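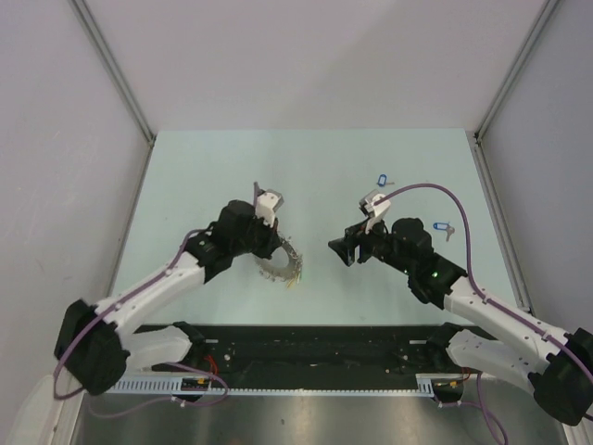
A circular saw blade and two blue key tags on a mint-green tabletop.

Search news Enter keyword Go

Ostodis changes return procedure for saw blades and cabinet keys

14 June 2023

Tool-hire firm Ostodis has changed the way circular saw blades and cabinet keys are checked back in at its Endero depot. Blades must now be handed over separately from the saw and laid flat on the counter for inspection of the teeth and rim. Until now they were returned mounted, and wear was recorded only when the blade was next removed.

A blade with a chipped or missing tooth is withdrawn and sent to the sharpening firm Jollby. Turnaround is 10 working days. The depot holds 916 blades in its hire stock and handles around 1,000 blade returns a year.

Cabinet keys are covered by the same procedure. Each key is issued on a plastic tag, and the tag number is entered on the hire slip next to the blade number. A tag returned without its key is logged as incomplete, and the deposit is held until the key is found or the lock is changed.

The Goh depot will adopt the procedure in November, after its storage racks are replaced. Hire rates are unchanged at both sites. Customers with blades already on hire may return them under the old rules until the end of the current hire period.

Filed under: Tool Hire, Workshop Supplies

Recent items
Jollby extends sharpening service to planer knives
Goh depot closed for rack replacement
Storing carbide blades between jobs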